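Bench log, sorting table – March 24, 2020
Project Trolimance

1. Bin
Blue open-top bin, rectangular, ribbed sides, stays on the right of the white table for now. Zerham lists a lid for this size; not ordered. Inside length is 27 cm short of the old crate from January, so long items go elsewhere.
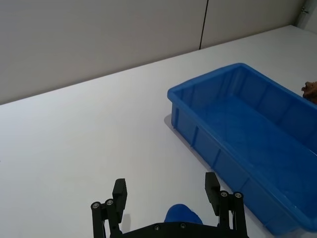 2. Table and wall
Table wiped down before start. Back edge sits against the gray panels. Vertical seam between the two panels is the only usable reference line, and it leans slightly left toward the bottom – do not square the bin to it. Use the table edge.

Tape marks from the Cuvari layout were 3 mm off when checked against the drawing. New marks to go down after the next cleaning. Max load per bin stays at 15 kg until Chareonsuk confirms the rating. Label stock is at 91, enough for this round.

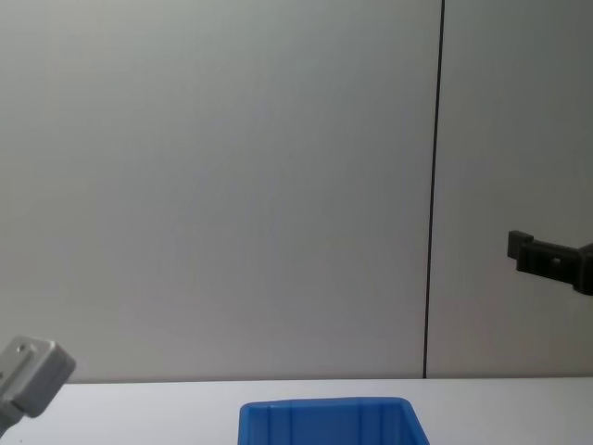 Can the bins be stacked when full?
Only two high, and only on the floor. The rims bow under load and the lower bin gets hard to pull out.

Open: lid quote, new tape, rating from Chareonsuk.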